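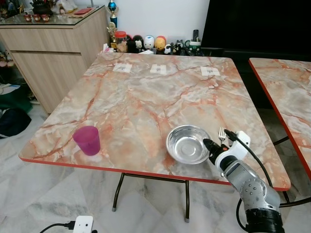
Dusetti – Service après-vente et conseil technique, coffrets et armoires

Questions fréquentes

Vous êtes sur cette page parce que quelque chose ne rentre pas, ne ferme pas ou n'est pas arrivé. Les réponses ci-dessous couvrent les trois cas. Elles concernent les coffrets muraux Arkodholm et les armoires au sol Plostmont.

Mis à jour le 21 juillet 2025

Quelle est la différence entre Arkodholm et Plostmont ?

Arkodholm se fixe au mur, Plostmont se pose par terre. Les deux gammes sont en tôle d'acier peinte et partagent les mêmes serrures et les mêmes presse-étoupes. Elles ne partagent pas les charnières, malgré une ressemblance qui a déjà trompé beaucoup de monde, y compris notre propre magasin.

Comment choisir la taille de mon coffret ?

Faites l'implantation complète de vos appareils, ajoutez les goulottes, ajoutez la réserve que le cahier des charges vous impose, puis prenez la taille au-dessus. Les clients qui sautent la dernière étape nous rappellent en général au mois d'août, quand l'atelier tourne au ralenti. Pensez aussi à la profondeur : un variateur avec ses connecteurs enfichés est toujours plus profond que le variateur du catalogue.

Puis-je percer moi-même le coffret ?

Oui. Démontez d'abord la porte et la platine, protégez le joint, ébavurez et retouchez la peinture sur la tranche. L'indice de protection annoncé vaut pour le coffret tel qu'il sort de chez nous. Après votre passage à la scie cloche, il dépend de vous et des accessoires que vous montez dans le trou. Un presse-étoupe IP66 serré à la main sur une bavure reste, sur le papier, un très bon presse-étoupe.

Faites-vous les découpes en usine ?

Oui, à partir d'un plan coté, au format DXF ou PDF. Nous acceptons les croquis à main levée à condition que les cotes soient lisibles et que leur somme tombe juste. Précisez si la face est vue de l'extérieur ou de l'intérieur. Sans cette mention, nous considérons qu'elle est vue de l'extérieur, et le coffret en miroir que vous recevrez sera à votre charge.

La porte s'ouvre du mauvais côté. Que faire ?

Sur Arkodholm, la porte est réversible : on chasse les deux axes, on retourne la porte, on remet les axes. Il faut un chasse-goupille et un peu de place. Sur Plostmont, la réversibilité est une option à indiquer à la commande. La transformation ultérieure existe, elle s'appelle « nouvelle porte » et figure au tarif.

Quelle clé ouvre mes serrures ?

Un double panneton standard, fourni avec chaque coffret dans le sachet d'accessoires. Ce sachet est scotché à l'intérieur de la porte. La porte est livrée fermée, non verrouillée. Si quelqu'un l'a verrouillée par acquit de conscience avant d'avoir sorti la clé, n'importe quel électricien du chantier en a une dans la poche.

Qu'est-ce que l'option Nicholas ?

C'est notre kit de ventilation filtrée : un ventilateur, une grille de sortie, deux cartouches filtrantes et le gabarit de découpe. Ventilateur en bas, grille en haut. Nous recevons régulièrement des réclamations sur l'efficacité du kit, accompagnées de photos où l'ordre est inversé. L'option ne convient pas aux ambiances grasses ni aux poussières conductrices ; demandez dans ce cas un échangeur.

À quelle fréquence faut-il changer les filtres ?

Contrôlez-les toutes les 2000 heures de fonctionnement. Dans une menuiserie ou une minoterie, bien plus souvent. Si le filtre est devenu gris, changez-le. S'il est devenu rigide, changez aussi votre plan de maintenance.

J'ai de l'eau au fond du coffret alors qu'il est étanche.

C'est presque toujours de la condensation. Un coffret étanche empêche l'eau d'entrer, et l'empêche tout aussi consciencieusement de sortir. Installez une résistance chauffante avec hygrostat, ou un bouchon d'équilibrage de pression en partie basse. Vérifiez tout de même le joint de porte : s'il garde l'empreinte d'un câble, le câble n'avait rien à faire là.

La mise à la terre de la porte est-elle obligatoire ?

Dès que la porte porte un appareil électrique hors très basse tension de sécurité, raccordez la tresse au goujon prévu. Nous vous conseillons de le faire dans tous les cas. La tresse est fournie et ne pèse rien. Elle rend peu de services au fond du sachet.

Quels sont les délais ?

Les tailles courantes partent du stock. Avec découpes, comptez environ 21 jours ouvrés à partir de la validation du plan. Nous disons bien validation : le plan que vous avez reçu pour accord attend peut-être encore dans votre messagerie, sous un devis de photocopieur.

Proposez-vous d'autres teintes que le gris clair ?

Oui, toutes les teintes RAL, avec un supplément et un délai. « Le même gris que l'ancien » n'est pas une teinte RAL. Envoyez-nous un échantillon, par exemple un cache ou une plaque passe-câbles, et nous ferons la comparaison.

Mon coffret est arrivé cabossé.

Notez des réserves précises sur le bon de livraison, en présence du chauffeur. « Sous réserve de déballage » n'a aucune valeur et nous fait perdre à tous un temps précieux. Photographiez l'emballage avant de le jeter, puis écrivez-nous avec le numéro de commande.

Rechercher dans l'aide Saisissez un mot-clé OK

Commentaires

tableautier_42
Merci pour l'explication du sens de la vue. J'ai maintenant un très beau coffret en miroir dans l'atelier, il sert de rangement pour les embouts.

Maintenance Sud
Vous pourriez mettre le gabarit de découpe en téléchargement ? Le nôtre est parti avec le carton.

Réponse du service technique
Il est dans l'onglet Documents de la fiche Nicholas. Imprimez-le à 100 %, sans « ajuster à la page ».

gégé-élec
Pour les charnières Plostmont, attention, le couple de serrage de la notice papier n'est pas celui du PDF. Lequel est le bon ?

Réponse du service technique
Celui du PDF. La notice papier est en cours de réimpression.

Contact | Mentions légales | Conditions générales de vente | © Dusetti, tous droits réservés | Haut de page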